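Bedding

Bedding is the general name for the removable cloth items laid on a bed for warmth, comfort and cleanliness. It usually includes sheets, blankets or quilts, pillows and their covers. The mattress and the bed frame are normally counted as furniture, although in some shops they are sold in the same department.

Origins of the term

The word once covered anything a person or animal slept on, straw and bracken included, and it keeps this meaning in farming. In the home, the older sense faded as stuffed mattresses replaced loose filling. "Bedclothes" is a near match but usually leaves out the pillow. "Bed linen" first meant goods woven from flax and is now used for sheets and pillowcases of any fibre.

Layers

A bed is commonly made up in layers. The bottom sheet covers the mattress and takes most of the wear. It may be flat, with the edges tucked under, or fitted, with elastic sewn into the corners or all the way round. A top sheet, where one is used, lies between the sleeper and the blankets and can be washed more often than they can.

Blankets were for a long time made mainly of wool. Cotton cellular blankets, woven with small open holes, are lighter and stand up well to hot washing, so they are common in hospitals. Fleece, a knitted fabric with a raised pile and most often made of polyester, came into wide use in the later twentieth century. It dries quickly and does not fray when cut, but cheaper kinds form small balls of fibre on the surface after repeated washing.

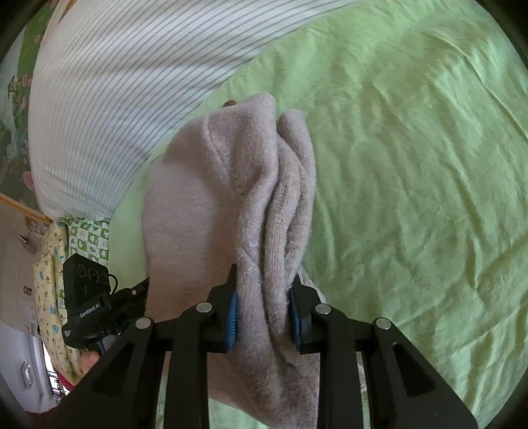 Fleece cloth and a plain green sheet with a brown blanket
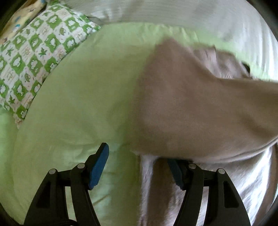
Whether a top sheet is needed at all is a matter of habit. Tokgöz, in a printed exchange on household customs, replied that the top sheet had been given up too easily, and that a duvet cover is heavier to wash, slower to dry and far more trouble to put back on. The same reply allowed that a bed with only a duvet is quicker to make in the morning.

Regional habits

In Britain, sheets and blankets were the usual arrangement until the duvet, long familiar in northern and central Europe, became popular in the 1970s. Couples in parts of Scandinavia and Germany often use two single duvets on a double bed. In Japan, the traditional futon is folded and put away during the day — a practice that frees the floor for other uses.

Care

Sheets and pillowcases are generally washed more often than blankets. Cotton can be washed hot, while wool needs cool water and little movement to prevent shrinking. Fabric softener tends to flatten the pile of fleece and is best left out. Items stored over summer should be fully dry before they are folded, as damp cloth soon picks up mildew. Wool also needs protection from moths, whose larvae feed on the fibre.

See also: Blanket, Duvet, Mattress, Pillow, Quilt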